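Tableware | Company News

Irholm Would Like Your Knife Off the Tablecloth

July 3, 2025
By the Tostness press office

MARSDEN – Tostness, the tableware maker, is bringing back the knife rest, an object most households have managed without since their grandparents stopped hosting. The new line is called Irholm and goes on sale today in the company's Marsden shop and through its mail-order catalog.

A knife rest holds a used blade clear of the table between courses. That is all it does. Tostness spent 9 months on it.

The Irholm rest is a small see-through block, made to disappear beside a plain white bowl and whatever else has been put out for dinner. The first run is 3000 pieces. A trial batch of 1000 went on sale in Marsden in March and sold out, in several cases to people who came in for a gravy boat.

"We asked customers where they put a buttery knife," the company said. "Most said the edge of the plate. A few said the napkin, and we have chosen to keep serving them."

Irholm rests come singly or in boxes of nine, a number settled after a long meeting that Tostness does not wish to repeat. Each box fits in an ordinary kitchen drawer, where the company accepts that many of them will live until the holidays.

Genimon, which handles Tostness orders outside the state, will begin shipping the line this month. Stores may request a sample set and a printed card explaining which end of the knife goes on it. The card is short.

Press contact: Tostness press office, Marsden
© 2025 Tostness. All rights reserved. | Back to top

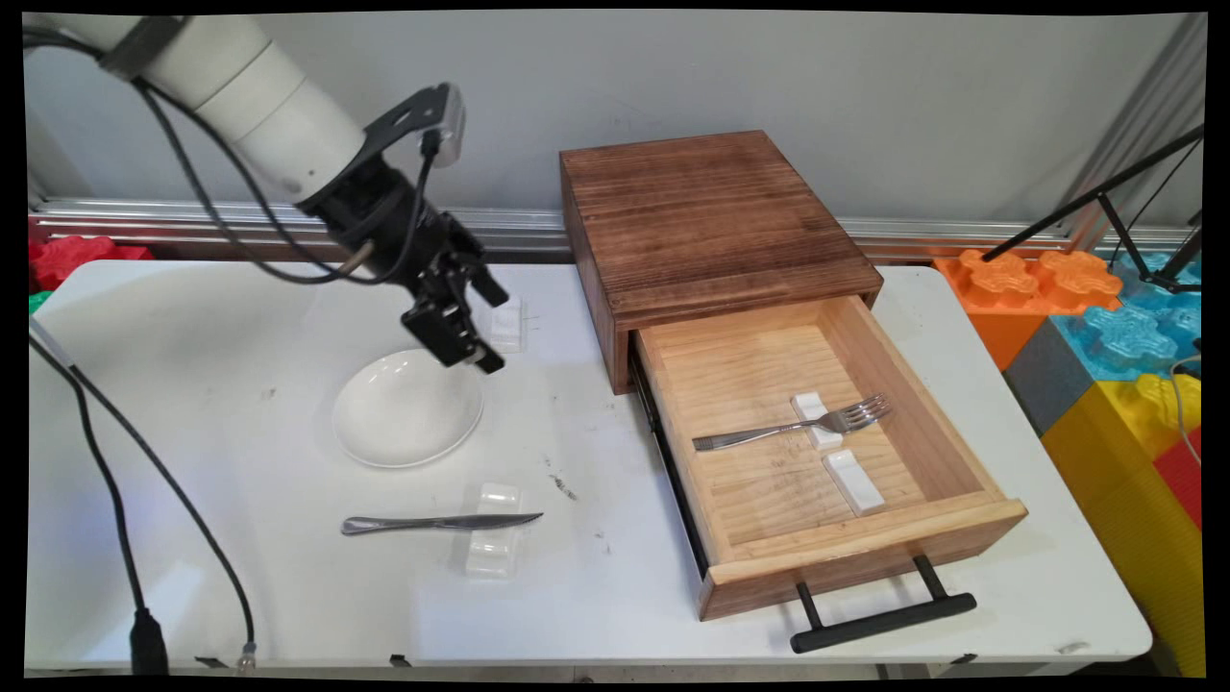

A table knife on a clear rest, with a white bowl and an open pine drawer.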